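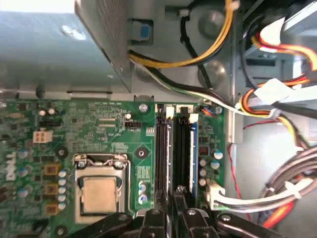 Reading time: 1 minute

Bench Technician, Desktop Refurbishment
Tanus Computer Renewal, Skukwood site

Tanus invites applications for the position of Bench Technician in its desktop refurbishment unit at Skukwood. The unit prepares used office computers for schools and public libraries, and has processed 2,000 machines since September. The position is full time, with 4 days on the bench and one day in the parts store.

The successful applicant will open and clean desktop cases, examine motherboards for damage, and remove and refit memory modules, drives and power supplies. Much of the work concerns Dell desktops, and familiarity with their case layouts is an advantage. 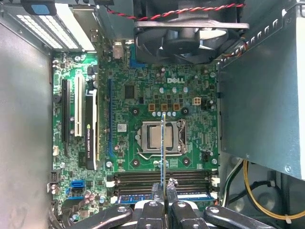 Memory is tested one module at a time, and each result is entered in the Flendolska parts register before the case is closed. Technicians are expected to handle boards by the edges, observe static precautions at all times, and report bent socket pins or broken latch clips to the shift lead.

Applicants should have at least 6 months of experience in computer repair or assembly. A formal certificate is welcome but not required - training in our procedures is provided at the Kamel workshop, with a travel allowance of $300.

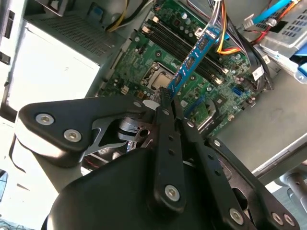
Good close vision, with or without glasses, and steady hands are essential. The work is done seated, and benches can be adjusted on request.

Please submit a resume and a short cover letter to the Tanus personnel office by 12th December. Shortlisted applicants will be asked to complete a practical exercise on site.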